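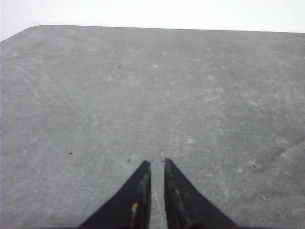

Looking After Plastic Picnic Dishes and Setting a Quick Table

Search tips
Type a keyword
Go

Plastic plates and cups get used more in our house than the good china does. They go out to the porch, to the kids' table, and to the park from May on. They last for years if you treat them right, and most of the ones I see thrown away could have been saved. These are the habits I've settled on.

Start with the table

Clear everything off first and wipe the top from the far edge toward you. A damp cloth with one drop of dish soap is plenty. Go over it again with plain water, then dry it. Soap left on a gray or dark top dries as pale streaks, and people go on scrubbing at those for weeks thinking they are scratches. If a streak comes back after two rinses, try one part white vinegar to five parts water on a hidden corner before you do the rest. Don't use vinegar on stone.

Felt and foam table covers should be vacuumed with the brush attachment. Wiping only pushes the crumbs in.

Give everybody a cup with their fork in it

For a casual meal I don't lay out forks and napkins in the proper places. Each person gets a plate with a cup behind it, and the fork stands in the cup. You can carry the cups out two at a time with the forks already in them. Stand forks tines up if adults are doing the reaching and tines down if there are small children at the table. Spoons can go in either way. When you pour the drinks, the cutlery comes out and goes on the plate.

Light cups tip easily once there is something tall in them. Push the handle all the way to the bottom and let it rest against the side. If a cup still wobbles, it's too narrow for the job, so use a wider one.
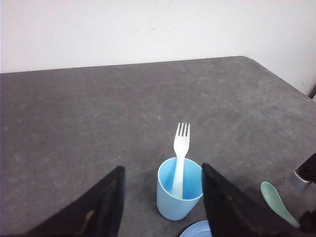
Washing

Wash plastic by hand in warm water, cups first, then cutlery, then plates. Grease clings to plastic more than it does to glass, so leave the greasy plates until last and change the water if it goes cloudy. Use a soft sponge. The green scrubbing side will dull a smooth cup in a month, and after that it stains.

Check the bottom before you put anything in the dishwasher. If it doesn't say dishwasher safe, assume it isn't. If it does, use the top rack and skip the heated dry.

Thin white forks sold as disposable can be washed and used a few more times for cold food. Throw them out once a tine is bent or there's a white crease in the neck. That crease is where they snap.

Stains and smells

For tomato stains, make a paste of baking soda and water, rub it on with a finger, wait 41 minutes (my oven timer was already set to that the first time and it worked, so I never changed it) and rinse. A day on a sunny windowsill takes out most of what is left.

For a cup that smells of old juice, fill it with warm water and a spoonful of baking soda and leave it overnight.

Drying and keeping the set together

Never stack plastic cups damp. They stick, and they smell. Air dry them upside down on a rack, with a gap underneath, and leave them longer than you would leave glass.

A cup also makes a good holder for the odd pieces. A spoon and a fork stood up together in one cup take no drawer space, and it's easy to see what you've got when packing for a picnic. Use a cup that is fully dry inside, and empty it now and then to wipe out the crumbs that collect in the bottom.
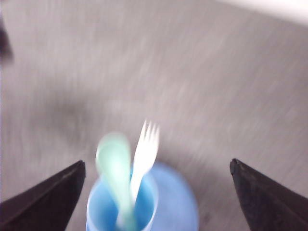

Storing for winter

Put plates in a stack with a paper towel between each one. Keep the box off the garage floor and away from the water heater. Mark the outside with what's in it.

Comments

Dumisani Gumede
The vinegar worked on my table. I had given up on those streaks. Does it matter if it's cider vinegar?

Unathi Mabuza
Cider vinegar has color in it so I'd stick with white. My cups stuck together last summer and I got them apart by putting ice in the top one and standing the bottom one in warm water.

Dumisani Gumede
Thanks, will get white.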